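**Allowance apps for a 9 year old, or just cash?**

**wumley_dad** · 21 Feb 2022

My daughter turns ten in August and has started asking for her own debit card because two girls in her class have one. Right now she gets cash in a jar and I write the total on the fridge. The card most parents here seem to use is the Cisitz one. It has an app where you set chores and the money moves over when you tick them off.

Is ten too young? I don't want her to think money is a number on a screen. On the other hand the jar system falls apart every time I don't have small bills.

**k_oltmanns**

We started at eight and it was fine. Ours had to show us she could do three things first: keep track of what she had, wait a week before buying anything over a set price, and tell us if she lost the card. She lost it once. I froze it on my phone and we found it in her boot.

**Mpho Naidoo**

I'd stay with cash for another year. My son had the Clarkent card at ten and spent $140 on game add-ons in one weekend. It was all his own birthday money so the card let him. He was upset afterward, and so was I. With cash he would have had to ask me to buy them.

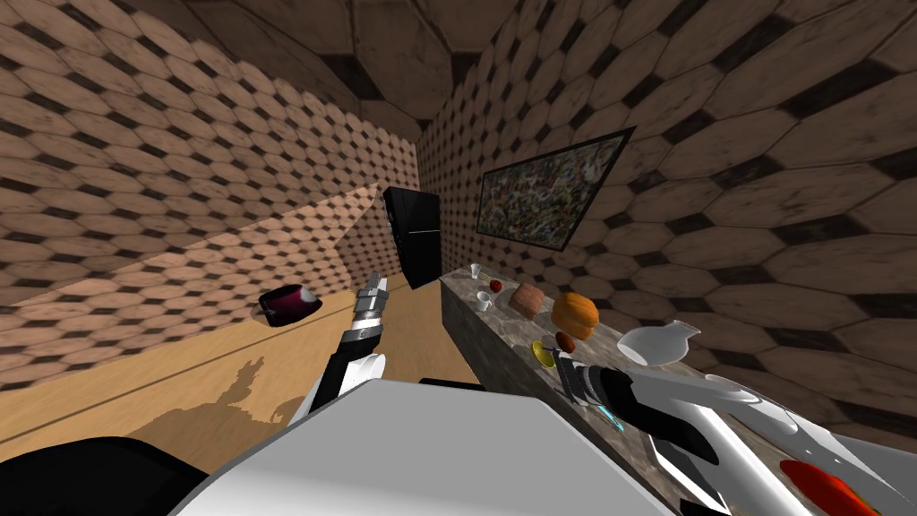 The chores part is where we had the most trouble. He started asking what each job was worth before he would do it. Wiping the table, fifty cents. Sweeping the kitchen, a dollar, and he wanted more if it was the whole thing and not the pale wood part by the wall. We ended up splitting it. Jobs that are part of living here are unpaid, and bigger jobs like washing the car are paid. The app was no help with that, we had to work it out at the dinner table.

**k_oltmanns**

You can turn off online purchases on most of them. Did you have that switched on?

**Mpho Naidoo**

It was on by default. I should have checked. I still think a ten year old shouldn't need a parent to dig through a settings menu to be protected.

**tamsel**

Disagree with cash for another year. Kids see us tap a card for everything, so cash is the strange one to them now. Better they run out of $20 at ten than $2,391 at nineteen, which is what my oldest ran up on a credit card his first year away. 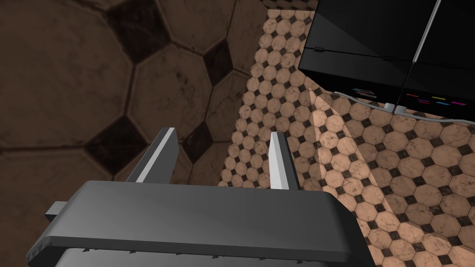 He had a jar all through grade school, by the way. It taught him to save up coins and nothing at all about a balance that goes up when you aren't looking.

**wumley_dad**

Thanks, this is useful. What do you all do about the monthly fee? It seems like a lot when her allowance is four dollars a week.

**k_oltmanns**

Ask your bank first. Ours has a youth account with no fee and a plain card. No chore list, but we keep that on paper anyway.

**Mpho Naidoo**

Agree on the bank. We moved him there and he has around $400 saved now. He still can't buy anything online without me.

**wumley_dad**

OK. Jar until August, then I'll take her in to open one at the branch. I'll turn the online part off before she gets the card.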